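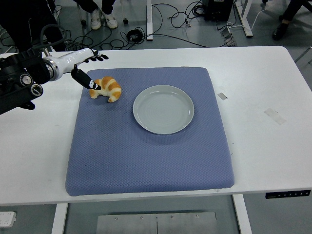
The Lado Sewing Library has completed the first stage of its pattern catalog. A total of 2,299 paper patterns for children's clothing and accessories may now be searched from any computer or phone. This thread explains how members can borrow them.

The catalog covers bonnets, mittens, collars, pinafores, smocks and costume pieces. Each entry gives the size range, the type of fabric the maker recommends, and whether the instruction sheet is present.

Patterns with missing pieces have been kept. They are marked "incomplete" in the listing, and the missing piece is named where we have been able to identify it. Many can still be used by a sewist who is comfortable drafting a facing or a cuff.

Members may borrow up to 5 patterns at one time. The loan period is one month and may be renewed once, unless another member has placed a hold.

Please do not cut the original tissue. Trace the size you need onto plain paper or light interfacing, copy the grain line and notches, and return the tissue folded along its existing creases. A warm iron should not be used on older sheets.

Tracing paper is available at the front desk by the yard. Members who prefer to trace on site may reserve one of the 2 large tables in the Kao Room. Reservations open at 9 a.m. for the same day and cannot be held by telephone.
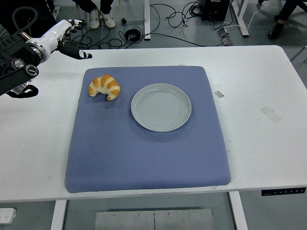
Croissant and plate on a blue mat.

A note on sizing. Many of the older children's patterns are sized by age, and the ages do not match present-day ready-to-wear. Measure the child's chest, waist and back neck to waist before choosing a size. For hats and bonnets, measure the head just above the ears.

The Jurunitz collection, a gift of over 129 smocking plates and transfer sheets, is listed separately. Transfers in this group have not been tested and the ink may no longer take. Members are asked to copy the dots by hand with a washable pencil.

Several members have asked about fabric. The library does not lend or sell yardage. Fuseo, on the ground floor of our building, stocks cotton lawn, flannel and narrow elastic, and will cut lengths from a quarter yard. Please bring the pattern envelope number with you - the staff there can look up the suggested amounts.

Items made from library patterns may be sold at craft fairs unless the envelope states otherwise. The catalog entry repeats any such notice under "Terms of use." Questions about a particular pattern should be sent to the desk in writing, with the entry number.

Stage two will add women's accessories, including gloves, belts and handbags. Work on those drawers begins in December, and they will be closed to browsing until it is finished. Patterns already on loan are not affected.

Corrections to the catalog are welcome. Please reply to this thread or leave a note at the desk with the entry number and the correction.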